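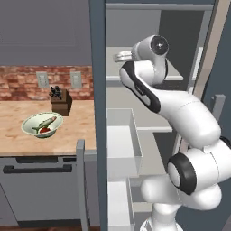
A robotic arm at an open refrigerator, beside a kitchen counter (computer rendering).

Grarov to open second motor controller line at Grornmont

Grornmont – Electronics manufacturer Grarov will add a second production line for motor controllers at its Grornmont plant, with the first boards due to ship to customers in March.

The line will be housed in the plant's former warehouse and will create 11 permanent positions. Grarov has signed a supply agreement with component distributor Lumbantobing covering power semiconductors and connectors for three years.

"Our customers have asked for shorter lead times and a supplier closer to home," said Špela Georgiev, Managing Director of Grarov. "This agreement lets us quote a delivery date and keep to it."

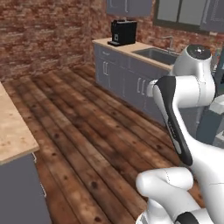 White robotic arm in a simulated kitchen with a wooden plank floor.

The existing line produces 962 boards per shift. The new line is designed for 1000 and will use Trunoseo, the company's own test and labelling system, from the first day of operation.

Faustino Gallegos, Plant Manager at Grornmont, said recruitment for technician roles had begun. "We will train new staff on the current line – most of the equipment is the same – before they move across."
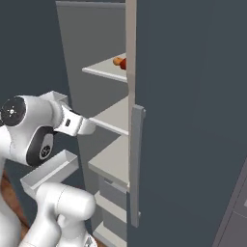
About Grarov

Grarov designs and manufactures control electronics for industrial customers. Its head office and plant are located in Grornmont.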